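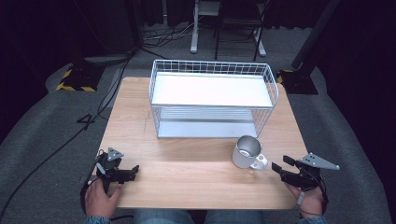

Figure 1. Coated wire basket and stainless steel mug on a wooden table.

Materials and Finishes 1
Handout 4: Protecting metal in the home and workshop
Prepared by Lizeth Cuadros. Lab sessions: Mohit Shakya.
Revised 04/01/2018

Read this before the lab. The reading from last time on galvanic pairs is assumed, so if you missed it, go back to Handout 3 first.

Why bare steel needs help

Plain carbon steel rusts when oxygen and water reach the surface together. Take away either one and the reaction stalls. Salt speeds things up by making the water a better conductor, and that is why a gate latch at the beach goes brown years before the same latch inland.

Rust takes up more room than the steel it came from. It is also porous and flaky, so it does not seal the surface. Aluminium behaves differently: its oxide is thin, tight and stuck fast, and once it has formed the metal underneath is largely left alone. Keep this comparison in mind, as most of the course comes back to it.

Three approaches are covered this term.

Barrier: put something between the metal and the air. Paint, powder coat, plastic dip, enamel, oil, wax.
Sacrificial: add a more active metal that corrodes first. Zinc on steel is the usual one.
Alloying: change the metal itself. Stainless steels are the main case.

Barrier coatings on wire

Wire goods are harder to coat than sheet. A round wire has a small radius and a lot of surface for its weight, and a wire grid has a weld at every crossing. Each crossing leaves a narrow gap beside the weld where cleaning solution gets trapped and coating may bridge over without touching the steel.

The two finishes you will meet most often on household wire are powder coat and plastic dip.

Powder coat. Dry powder is given an electrical charge, sprayed on to an earthed part and baked until it melts and flows together. The layer is thin and hard. Inside corners are a problem, as the charge tends to push powder towards the outer faces and away from recesses (look up Faraday cage effect in your text).

Plastic dip. The part is heated and lowered into a bed of fluidised powder or a liquid plastisol. The layer is thicker and softer and has a slightly rubbery feel. It covers corners well but can be cut with a knife, and once water gets under a cut it can travel along the wire out of sight.

Cut ends are the weak point in both. If a wire is trimmed after coating, the end is bare. Dish racks and fridge shelves nearly always show their first brown spot at a cut end or at a weld.

White coatings hide nothing. A rust stain the size of a pinhead shows up straight away, which is useful for inspection and annoying for the owner.

Zinc

Zinc protects in two ways. While the layer is whole it acts as a barrier, and where it is scratched the zinc beside the scratch corrodes in preference to the exposed steel. Paint can't do the second part.

Hot-dip galvanising gives a thick layer, often with a visible crystal pattern called spangle. Electroplated zinc is much thinner and brighter. Hardware-shop screws marked "zinc plated" are electroplated and meant for indoor use. Putting them in a deck is a common mistake.

Do not use galvanised ware for cooking or for storing acidic food or drink. Zinc dissolves readily in acid.

Stainless steel

Stainless contains chromium, at least 10.5 per cent by mass. The chromium forms an oxide film far too thin to see. Scratch it and it grows back, provided oxygen can get to the spot.

Grades you need to know:

304 – chromium and nickel, the ordinary kitchen grade. Mugs, bowls, sinks, bench tops. Often sold as 18/8 or 18/10.
316 – as above with molybdenum added. Better against chlorides. Boat fittings, pool fences, some laboratory ware.
430 – chromium, little or no nickel, magnetic. Cheaper. Appliance panels and splashbacks.

These are the AISI numbers. The 300 series is austenitic and normally non-magnetic when annealed; the 400 series includes both ferritic and martensitic grades and is magnetic. Cold working can make a 304 part slightly magnetic, so a fridge magnet that sticks weakly to a pressed or rolled section proves very little. Test on a flat area as well.

Surface finish matters more than students expect. A brushed finish is a set of fine parallel scratches made with an abrasive belt or pad. It hides fingerprints and small marks. It also holds more dirt than a polished surface, and near salt water it will tea-stain sooner. Clean along the grain with a soft cloth. Never use ordinary steel wool: it leaves particles of carbon steel behind, and these rust and look like a fault in the stainless.

Where stainless does fail, it is usually one of these:

Pitting. Small deep holes, started by chlorides. Salt left sitting in the bottom of a pot is the household version.
Crevice corrosion. Occurs in tight gaps where oxygen runs short – under washers, beneath rubber feet, inside folded seams.
Heat tint. The straw, purple and blue colours beside a weld. The metal under the tint is low in chromium and should be pickled or ground back.

Case notes: the Arari shelving

Arari ran a small commercial laundry and fitted it with powder-coated wire shelving from Cemamley. After 11 months there was rust at most of the lower welds and almost none higher up. The owner blamed the coating. Uniyal did the inspection and found the coating thickness within the supplier's specification on all but one shelf.

The floor was being mopped with a chlorine bleach solution and left to dry by itself. Splash reached the bottom shelves and sat in the weld gaps. The supplier's care sheet said to rinse and wipe down after any chlorinated cleaner, but it had gone out with the packaging.

The bottom shelves were replaced with 316 and the upper ones kept. For discussion in class: was this the cheapest sound fix? Consider a change of cleaner, a thicker dip coating and raising the bottom shelf. The full report is in the Dristidach folder in the course library.

Lab preparation

Bring one metal household item that you don't mind scratching. It should be clean and small enough to carry in one hand. Nothing with a motor or a battery, please.

You will need safety glasses and closed shoes. Gloves are supplied. The salt spray cabinet is already loaded with the mild steel, zinc-plated and 304 coupons from March, and you will be weighing these at the start, so be on time.

Write up the coupon results as a table with mass before, mass after and change per unit area. State your units. Photographs are welcome but don't replace the table.

Reports go to Mohit by the start of the next lab. If your coupon has lost its tag, tell him before you weigh it.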